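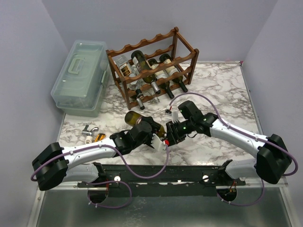
Wornola House: minutes of the September house meeting

Home | House meetings | Rota | Kitchen | Garden | Cellar book

Started at half past seven, or near enough once the kettle had boiled. Everyone from the house came except the attic room (on nights) and Gunther Lenz was in the chair, meaning the one with arms. I took the notes again. I did say last time that I would like somebody else to have a go, and I'd like it minuted that I said it again.

1. Last month's minutes

Read out by me, too fast according to the ground floor front, so I read the bit on the bins again. One correction. I had written that the Nilska delivery was to come to the back door and it's the side door. Changed in the folder. Otherwise agreed.

The leftover action from last month was the squeaky cupboard. It still squeaks. Carried over.

2. The wine rack

This was what most people had come for, so Gunther moved it up the list and we spent the best part of an hour on it.

For anyone who wasn't at the last meeting: the reddish-brown wooden rack is the one that used to live under the stairs, and we've been trying it on the marble-patterned top with the pale green see-through box to the left of it. The question was whether it stays there for good, goes back under the stairs, or goes to somebody who has a cellar and some self-control.

I spoke up for keeping it where it is. I like walking in and seeing it there, and the wood looks lovely against that greyish lavender wall (which I was rude about when we painted it, and I've come round completely!). Under the stairs it was a place where bottles went to be forgotten. We found the ginger wine there at Easter, you'll remember, and none of us could say which year it had arrived.

First floor back was worried about losing space for rolling out pastry. Fair point, and she does most of the pastry. After a lot of shuffling up and down with a rolling pin held out like a measuring stick, we decided that if the rack stays pushed well back there's room in front for a board. She said she would try it for a month and complain in writing if it didn't work.

Gunther asked about weight, whether the top would mind. Ground floor front said it had coped with the Christmas hams and the big mixer at the same time. We left it there.

Agreed: the rack stays on the marble-patterned top, well back, until the next meeting at least.

3. How the bottles go in

I didn't think this would be an item but it became one. Gunther feels strongly that bottles should go in lying down, label up, so you can read what you've got without pulling each one out and shaking the whole lot. First floor back doesn't mind about labels but wants all the necks pointing the same way. I had been putting them in any old how.

We had a long detour here about screw caps, and whether there's any sense in laying those down at all. Gunther says it makes no odds to the wine but it does to the look of the thing. I asked if we were now choosing for looks, and he said yes, partly, and why not. I couldn't argue with that, having just gone on about the wall.

What we settled on, so that it's written down somewhere:

- Lying down, label up, necks towards the room.
- Two hands, please. One round the middle of the bottle and one at the neck end. We've lost a good one to the one-handed swing and the floor was sticky for days.
- Anything already opened doesn't go in the rack. It goes in the fridge door with the date on a bit of tape.
- Oil and vinegar are not wine and live by the cooker, whatever shape the bottle is.
- If you don't want it drunk by the rest of us, tie string round the neck. No string, it's everybody's. This last one was carried with some feeling.

We also said that if you're going through the rack looking for something, lay the bottle down flat on the top while you look, well in from the front, and don't stand it up near the edge.

Ground floor front asked about green glass and sunlight. He'd read something. Gunther had read something else. I suggested we draw the blind in the afternoons and move on, and so we did.

4. The green box

The pale green storage box next to the rack has been a bit of a puzzle, in that each of us thought it belonged to another of us. Turns out I bought it! It came from Mabula when they had the sale on and I had clean forgotten. So it's mine, and I'm giving it to the kitchen.

Ideas for what it should hold: corkscrews and stoppers (me), tea towels (ground floor front), the candles and matches (Gunther), pastry cutters (guess). We talked it round and came down on drinks things only, which makes it easy to find the corkscrew when you've got a bottle in your other hand and guests in the hall.

So from now on the box is for the corkscrews, the stoppers, the pouring spout that works and the foil cutter. The pouring spout that doesn't work is to be thrown away. I've seen it go into the bin and come out again more than once, and I'm looking at nobody in particular, Gunther.

Candles go back to the dresser drawer. Pastry cutters stay in the tin.

Action: me, to wash the box properly and put a label on the end.

5. The cellar book

Grand name for an exercise book on a nail. Ground floor front had gone through it beforehand and gave us the state of things, which I'll put down as he gave it.

Bottles in the book at the start of the summer: 9
Bought since: 8
Drunk and crossed off: 9
Drunk and not crossed off: 4

So there should be more in the book than there are bottles, if you follow, and he would like people to cross things off. He said this very nicely. I own up to one of them, it was the night of the thunderstorm and I couldn't find the pencil.

Action: somebody tie the pencil to the book. Gunther said he'd do it. I'm writing his name next to it.

There was a little side conversation about whether we should also write down what we thought of each one. First floor back was all for it (stars, or a face). Gunther thought we'd get bored by the third bottle. We're going to have a column and see who uses it.

6. Wiping down

The marble-patterned top shows everything. I don't mean that as a complaint, I love it, but with all that grey and brown veining you look at a ring from the bottom of a glass and think it's part of the pattern, and then next morning it has gone tacky and your sleeve finds it.

Agreed that whoever pours, wipes. Warm water, a drop of washing-up liquid, dry with a cloth. Nobody is to use the Zematard on it. The Zematard is for the oven. It says so on the bottle in the house's own handwriting, in capitals, and still it was used on the bathroom tiles in the spring and we all know how that ended.

The rack gets a dry duster. Pull it forward once a month and do behind it as well, that's been added to the rota under "kitchen, other". It's easiest with the bottles out, so best done when stocks are low (much laughter).

7. The supper

We're having the end of summer supper here again. Everybody brings a dish, and the house does the drinks out of the kitty. First floor back is making the plum tart. Gunther offered his potato salad, and was thanked, and was asked to do it with fewer capers.

Things still wanted: a second big bowl, chairs, somebody with a decent speaker. I'm asking next door about chairs. Glasses we're fine for, provided we count the jam jars.

We talked about whether bottles should be set out beforehand or people should help themselves from the rack. Last year we had everyone crowding round in the kitchen while the food went cold in the other room, so this time we'll choose what's being drunk in the afternoon and carry it through. The rack stays in the kitchen with whatever's left in it. Strings on anything precious, as per item 3.

8. Anything else

The side gate sticks. Lift and push.

The Nilska people have changed their vegetable bag and there's now a leaflet in it with recipes. Somebody has already made the beetroot one and would not recommend it.

Ground floor front is after a spare shelf for his seedlings. If you have one, knock.

A question was asked about who had the good tea towel, the striped one. It was on the back of Gunther's chair.

Attic sent a note, which I read out: keep the rack, don't mind which way round the bottles go, please could we stop running the mixer before noon. We all agreed to the last bit and felt rather bad.

Jobs from this meeting

Me: wash and label the green box; ask next door for chairs; draw the blind when I'm in.
Gunther: tie the pencil on; bin the spout and leave it binned.
First floor back: pastry trial in front of the rack, report next time.
Ground floor front: keep the book, add the column.
Whoever has the oil can: the squeaky cupboard, please.

We finished a bit before nine and opened something to celebrate. It has been crossed off.

Recent pages

Minutes: August house meeting
Painting the kitchen, what we used and what we'd do again
Plum tart, first floor back's version
Oven cleaning, and where the Zematard lives
Side gate: lift and push

Wornola House | Leave a note in the hall or write to the house inbox | Words belong to whoever wrote them | Back to top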